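Speaker notes: Teaching the Ark Narrative (1 Samuel 4–6) to Ages 7 and Up
Tanner Charbonneau
Teacher training session, Hjaltested
Revised 2/14/22

Opening. State the scope. The session covers how to teach the capture and return of the ark in 3 lessons. It does not cover the call of Samuel. Those who taught the June unit have already done chapter 3 and should have their notes.

Read 1 Samuel 4:1-11 aloud. Do not paraphrase it. Pause after verse 3 and repeat the line in which the elders ask why the Lord has defeated them. They ask the question, then send for the ark without waiting for an answer. Children tend to miss this on a first hearing, and so do teachers.

Point 1: sequence. Israel loses a battle, brings the ark from Shiloh, and loses a second battle. Hophni and Phinehas die. Eli dies when he hears that the ark is taken. Keep to this order. The Tremska workbook puts Eli's death on the page before the second battle, and classes that use it get confused. Ask who has the Tremska edition. Tell them to teach from the text and use the workbook for coloring only. 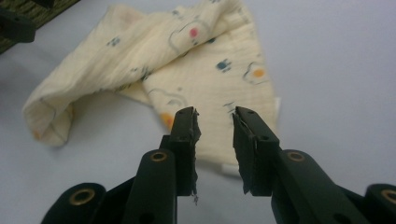 Point 2: the Philistine cities. Ashdod, then Gath, then Ekron. Put the names on the wall map before class. Dagon falls on the first night and falls again on the second, this time with head and hands broken off. For the younger group, say that the statue fell and broke. The tumors can be called a sickness. Older children will read the verse for themselves and ask, so have a plain answer ready.

Point 3: the return. A new cart, two cows that have never been yoked, calves kept at home. Explain why the cows matter. Cows with calves shut up at home would be expected to turn back, and these go straight toward Beth-shemesh. City children may need to be told what a yoke is. Allow time for that.

Take questions here if the room is ahead of schedule. If not, hold them. 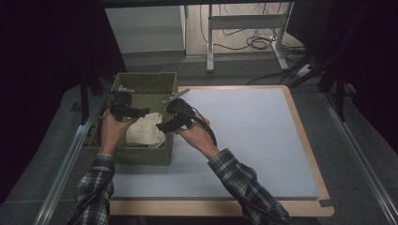
SECTION 2: LESSON TIMING AND REVIEW

Each lesson has a reading, a retelling by the children and a closing prayer. The retelling takes longest. Heiðrún Østergaard's outline from the Mustell workshop puts the retelling before the reading, to find out what the class already knows. I have tried both. Her order works with children raised in church — with a mixed class it leaves the new ones silent.

Memory verse: 1 Samuel 7:3 for older children. The younger group can learn the first part of 7:12, up to the name Ebenezer. Use one translation for the whole unit and write it on the board.

Common error: presenting the ark as dangerous in itself. Correct this early. The ark was holy because of the One whose covenant it represented, and the men of Beth-shemesh who looked into it were judged for irreverence. Refer teachers to chapter 6, verses 19 and 20. The number of the dead differs between translations; check the footnote before class.

Handouts: map, verse card, reading schedule. The Cindden songbook is optional. Song 2 fits the third lesson.

Close by reading 1 Samuel 7:3-6. Leave the door table clear for sign-up sheets.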